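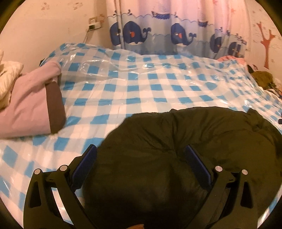 The Wiltaten Pad and Pin Kit is the small box of parts we put together for people who run a linkage-style hand gripper most days of the week and would like it to keep closing the way it did when it was new. Everything in the kit goes into the part of the tool that does the hard work, out at the fingertips and back along the bars. With the jaws standing open, as they are over the dark olive fabric, you get a good look at the places we mean: a long flat blue pad on the inner face of each fingertip, and two round silver pins on each jaw where the bars meet. Open is also how we'd like you to leave the tool before you start, with the trigger at rest and the battery out.

Inside the box

Two pairs of finger pads with adhesive already on the backing
Pivot pins and matching washers for both jaws
One small tube of Verari light grease
A hex key, a plastic scraper and a lint-free cloth
A folded card for writing down hours and dates

Price: $38. Ships in 7 days or less.

When to change the pads

We suggest a good look every 50 hours of gripping time, or sooner if you mostly handle clothes and bedding. Fabric is gentle stuff to pick up, but it is surprisingly hard on a pad. Lint works its way into the surface and packs down, and a pad that has gone smooth will let a sleeve slide when you wanted it to stay put. Run a fingertip along the length of the pad. If one end feels slick and the other still has some bite, the jaws may be closing a little out of line, and you'll want to check the pins before you stick anything new on.

Taking the old pads off is mostly a matter of patience. Warm them with a hair dryer on low for a minute, slide the plastic scraper under one corner and work slowly toward the other end. Please leave the kitchen knife in the drawer! We have seen some deeply scratched fingertips come across the bench in January, when everyone seems to get to their winter repairs at once. Wipe the bare surface with rubbing alcohol, let it dry, and lower the new pad on from the tip end so it lies flat. Close the jaws on a folded cloth and leave them that way overnight.

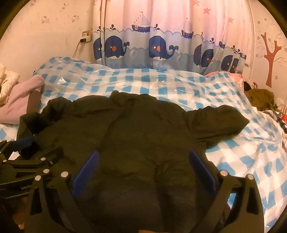 If you run tools in pairs, one to hold the cloth and one to fold it, do both sets of pads on the same evening. A fresh pad pulling against a tired one makes for lopsided folds, and you can spend a long while fiddling with settings before you think to blame the rubber. One kit covers a pair of grippers for pads, but the pins are enough for a single tool only, so order a second kit if both linkages need attention.

Pins and grease

Wiggle each fingertip gently from side to side with the tool switched off. A tiny bit of play is normal. If you can hear a click, or the two tips no longer meet evenly, swap the pins. Do one jaw completely before you touch the other, so there is always an assembled side to copy from. The washers go on the outside of the bars, and each pin wants a dab of grease no bigger than a grain of rice. More than that just collects fuzz – and then the fuzz ends up on the pads, and you are back where you began.

Snug the pins down until the bars move freely with no rattle. Open and close the jaws by hand a couple dozen times, wipe away whatever squeezes out, and put the battery back in.

Will it fit my tool?

The pads fit the Prakum hand gripper, both the early and the current fingertip, and the Figueroa short-jaw model with a little trimming at the back end (sharp scissors do nicely). The pins are sized for the Prakum only. If you own something else, send a photo of the fingertip with a ruler beside it to Ximena Carrillo on our parts desk and she'll measure it up against what we have on the shelf. She answers most mail before noon.

Storing the spares

Keep unused pads in their sleeve, flat, away from the heater and out of the sun. Opened grease should be capped tightly and kept tip up. The card fits in the lid of most tool cases, and a pencil lasts better on it than a pen.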